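Risolier Job Application Folder, A4

Made by Kollár for people applying for the kind of job that still wants everything on paper. Hospitals, councils and government labs, mostly. You know the ones. The notice says "offline mode only" and gives you a post office box.

Stock updated 2024-10-31.

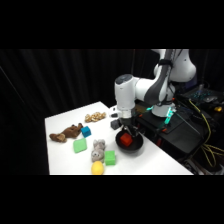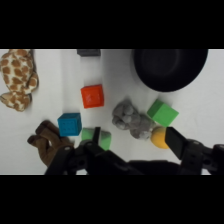
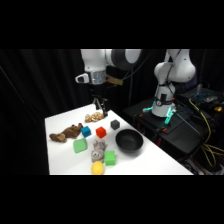 The folder holds 100 sheets, enough for your certificates, the certified copies of your certificates, and the form asking whether you have attached your certificates. It has 22 tabbed pockets. The tabs come blank. We used to print them, but every employer has its own name for a cover letter and we got tired of the emails.

Colours: navy, charcoal, and a green we call Hodance, after the town where Lenka Havlíček of our Grivov office once waited all morning for an interview that had been moved to another building. She got the job in the end and left it for this one.

What's in the box
Folder with elastic closure
Sheet of blank tab labels
2 photo sleeves, passport size
Checklist card (please read it before sealing the envelope)

Item no. 645. Fits a standard C4 envelope when lightly filled. Fully loaded, it will need a parcel bag and a patient person at the counter.

Orders placed in November ship with a spare sheet of labels. Returns are accepted if the folder is unused. Not getting the position doesn't count as a fault, though we're sorry to hear it.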